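The Husdale Letter
Odd socks and other unclaimed property

Every laundromat keeps a lost property box, and every lost property box is nine-tenths socks. Ours at the Husdale Wash House has been filling since August, when Themba Mofokeng emptied the last one and swore he'd never let it get that bad again. It is that bad again. The lid no longer shuts, and somebody has helpfully put a second box on top of it to hold it down, which has also begun to fill.

I have been asked by the neighbourhood association to write a few encouraging words about reclaiming your belongings. My encouraging words are: please come and get them. The building dates from 1907 and was put up as a bakery, and I doubt the bakers ever planned for this kind of storage.
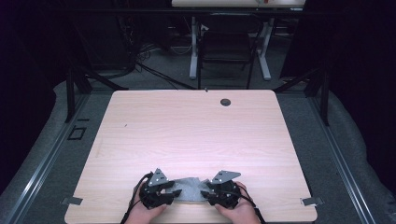 There is a school of thought, led by Khanyisile Mnguni, that single socks should be thrown out after a fortnight. Khanyisile folds her washing while it is still warm and has never, to my knowledge, lost so much as a hanky. People like that should be kept away from policy. The rest of us know that the missing sock comes home the day after you bin its mate, usually inside a fitted sheet.

Ruan Pillay favours the pegboard. He wants every stray hung by the front window so the whole street can identify its own hosiery on the way to the tram. I put this to a few regulars at the dryers and the feeling was that some of us would rather go without. There is also the matter of who would do the hanging, a question Ruan met with a thoughtful silence and then a dentist's appointment.

So we have a compromise, as we generally do in Husdale, and as usual it pleases no one enough to argue with. There'll be a claiming table by the folding bench all through next week. Anything left on it goes to Mpho Steyn, who cuts up cotton for cleaning rags and will take wool as well if it isn't too far gone. She does not want underwear. She has asked me to say that twice. She does not want underwear.
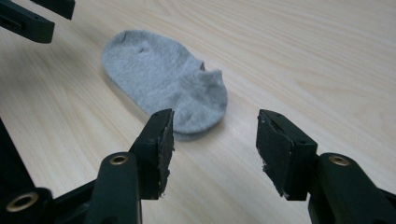 Husdale, Monday, October 19, 2020

A few practical matters while I have you. The second dryer from the door is eating coins again. Johannes Hendricks has taped a note over the slot, and people have been lifting the note to put their coins in. Johannes has ordered better tape.

If you are after a refund, write your name and the amount in the exercise book on the windowsill. Please don't write remarks about the dryer. We've read them, and several were quite good, but we are running out of pages.

Finally, to the owner of the single football sock, green and yellow hoops, left foot by the look of the wear: it has been here longer than the current change machine. Your season is well and truly over — come and collect it anyway. Doors are open until eight most evenings, or until Themba wants his tea.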